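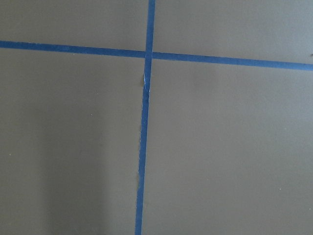
Home Units Handouts Timetable Contact

Room Layout and Floor Plans
Unit 4: Marking a floor with tape, and placing things on it
Notes by Merja Laitinen, Tresdale evening program

These notes go with the second practical class. Please read them before you come, because in the class we will be on our knees most of the time and it is not comfortable to read there. In the last unit we measured a room and drew it on paper. Now we go the opposite way. We have a drawing, and we want the same lines on a real floor, at full size, with small objects standing where the drawing says they stand.

People use this in many kinds of work. A theatre group marks the walls of a set in a rehearsal room that has no set. A museum tries the places of its display cases before the heavy cases arrive. Some of you told me in February that you only want to know if a sofa will fit, and the method is the same for you.

1. What you need

Masking tape of the blue painter's kind, narrow. Do not bring the brown parcel tape, it leaves glue.
A measuring tape made of steel.
A long straight edge or a chalk line. I prefer the straight edge for small grids.
A pencil, soft.
Small plastic cups, all of one colour if possible.
Your drawing from Unit 3, with the scale written on it.

The room has tape for everybody, but the good straight edges are few. If you have your own, bring it with your name on it.

2. The floor

Sweep it first and then wipe it with a dry cloth. Tape which is laid on dust will look fine for the evening and be loose the next morning. A plain matte floor is the easiest to work on. On a shiny floor the lamps make bright stripes, and the eye takes these for lines, especially when you are tired. On floorboards the gaps between the boards pull your hand with them, and you finish parallel to the boards and not parallel to your drawing. Clodagh Costello, who taught this unit before me, used to turn her whole grid a little on boards so that she could not be tempted. I have tried it and I find it confusing, but some students like it.

3. The base line

Every grid begins with one line. Choose the longest wall that you trust and measure out from it at both ends. Make a pencil mark at each end. Then lay the tape from mark to mark.

How to lay it:
- Press down the first end with the thumb.
- Pull out more tape than you think, and hold it above the floor, tight but not stretched.
- Look along it with one eye.
- Lower the far end first to the mark, and only then let the middle go down.
- Rub once with the palm, from the centre to the ends.

If it is wrong, take it up and lay a new piece. Please do not pull one part sideways to correct it. The tape will bend there, and the bend will never come out.

Our practice line is 170 cm. This is a length that one person can hold with two arms and some luck. For longer lines, work in pairs, one at each end, and agree who is speaking. When both speak the tape goes down in the wrong place.

4. The crossing lines

The crossing is the part where most mistakes enter, so we will practise it alone before we make any grid.

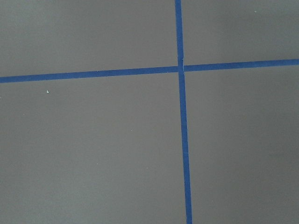
A crossing should be marked in pencil before the second strip goes down. Put the pencil mark on the floor just outside the edge of the first strip, on both sides of it, so that the tape does not hide it. Always measure to the same edge of the tape, never to the centre, as the centre is a thing which you must guess. For this the edge has to be sharp. The blue strips in the picture have edges that are crisp and clean against the grey, and with such edges there is no doubt where to put the end of the ruler. Decide in your group which edge you use (the left and the lower, for example) and write it in the corner of the drawing.

To check that the corner is square, use the three-four-five triangle from Unit 2. Measure three units along one line from the crossing and four units along the other. The slanting distance between those points must be five. If it is more than five, your angle is too open. If it is less, it is too closed. Move the second strip and keep the first where it is.

Do not check the angle by looking down at it. From where you kneel, the part of the strip near you looks wider than the part far from you, and a perfectly good corner can look bad. The opposite also happens, and it is more dangerous. Fulgencio Ventura laid a whole grid at Griddale that looked beautiful from the door, and the measuring tape found it wrong by the width of a hand at the far side. He lets me tell this story every year.

Some students ask which strip should be on top. For the measuring it makes no difference. For the lifting it does: the strip that was laid last must come up first. If you lay all the strips in one direction and afterwards all the strips in the other direction, you do not need to remember anything.

Look also for small torn places near a crossing. They come when the tape was cut with the fingers, or when a shoe has caught it. A ragged edge is not a reason to lay the strip again, but do not measure from that place. Go a little further along, where the edge is whole.

5. Filling in the grid

When the base line and one crossing line are good, the rest is patient work. Measure each new strip from the base line or from the first crossing line, and not from the strip just before it. If you measure from neighbour to neighbour, every small error is added to the next. I have written this on the board so many times that Shagufta Usmani offered to have it printed on the cups.

The cells can be squares or rectangles. Squares are easier for copying from a drawing. Rectangles are better in a long room, because you use less tape and still have enough lines in the direction where you need them. Write down which side is the long one.

Give a letter to each column and a number to each row, beginning from the corner nearest to the door. You can write on the tape in pencil. Pen is also possible but it goes through to some floors, so test it first.

6. Placing the cups

Each cup stands for one object on your drawing. A cup is useful because its base is round and has no front, so you do not lose time turning it. Stand it with the mouth up. Read the cell first, then the distance from the left line, then the distance from the lower line, in this order. One person reads aloud and the other places. The person who places repeats the cell before the cup touches the floor.

Where two objects on the drawing stand one on the other - a lamp on a table, a box on a shelf - we put one cup into the other at the same spot.
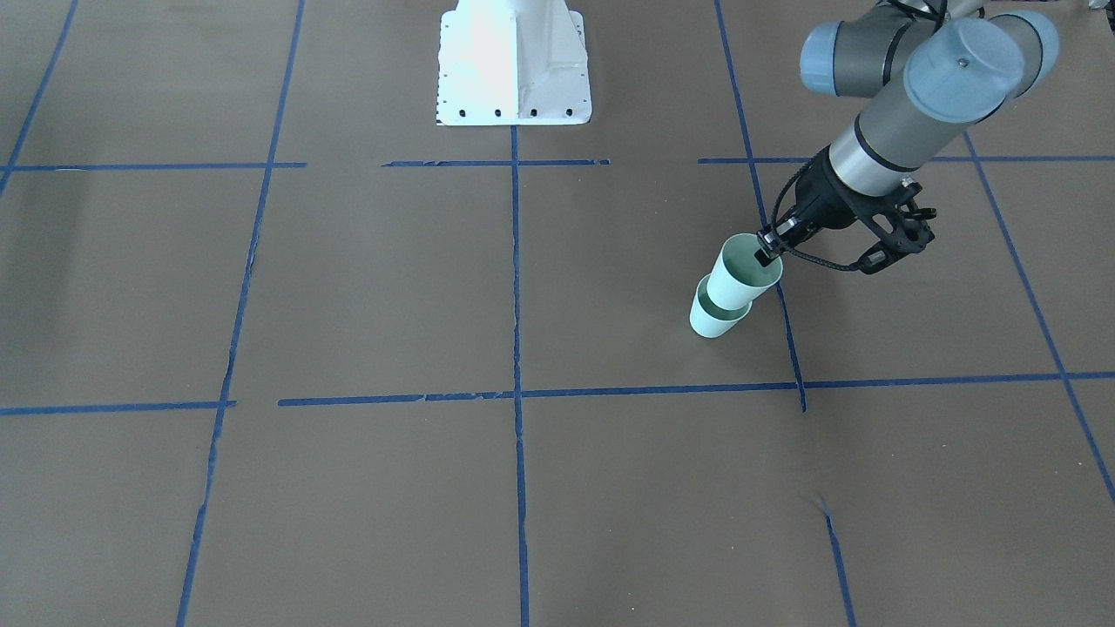 The lower cup is the one which you measure. Place it, check it against both lines, and only after this lower the second cup into it, slowly and straight, holding it by the rim. If you come down from the side, you push the lower cup and have to measure again. In your table you write both objects in the same cell, with a small "u" after the upper one.

Cups that stand close to a line are the difficult ones. A cup beside the tape belongs to the cell where its base is, even if the rim leans over the line when you look from your side. In doubt, go around and look from the other side, and then put your finger at the base. A cup may not stand on the tape itself. If the drawing asks for this, move the cup into the cell on the left and make a note.

7. Exercise for the class

Work in groups of 4. You will receive the plan of the old reading room at Irkwood, drawn in 1852, when the furniture was still placed for candlelight. I have simplified it and removed the stairs.

(a) Lay the base line and one crossing line. Call me or Faustino Tlapale to check the corner before you continue.
(b) Complete the grid.
(c) Place the cups for the tables and the cases, and then the upper cups for the lamps.
(d) Change floors with the next group. Read their cups back into a table without seeing their plan.
(e) Compare.

The task takes roughly an hour. The comparison in (e) is what I mark, and I do not mark how straight the tape looks. Groups that finish early can try the Salinas plan, which has a wall that is not parallel to anything.

8. Lifting the tape

Take the tape up on the same evening. Begin at one end, fold it back over itself, and pull slowly and low along the floor. Last strips first, as in section 4. Roll the used tape in a ball and put it in the bin by the sink, not in the paper box. Stack the cups and return them to the shelf. If some pencil stays on the floor, an ordinary white eraser will remove it.

For next time please read the Unit 5 handout up to the part on doors, and bring your comparison table, also if it has mistakes in it.

Share 2 Comments 0

Contact the program office | © Tresdale evening program | Back to top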